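Filed under: Kitchen Fixes

I don't buy most crumb-tray advice. The vinegar soak that Dollolen pushes for 2 hours did nothing for mine that dish soap didn't do in a minute. And shaking a toaster upside down over the sink mostly moves crumbs into the lever slot.

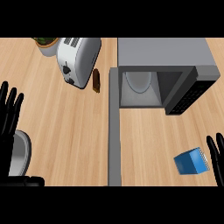 White two-slot toaster on a wood counter, near the microwave.

Unplug it, let it cool, pull the tray if yours has one, and use a dry pastry brush. Skip the $6 "toaster brush." I'm also doubtful about liners. Foil in a toaster is a fire waiting for Friday breakfast.

© Morley Kitchen Notes | Contact | Back to top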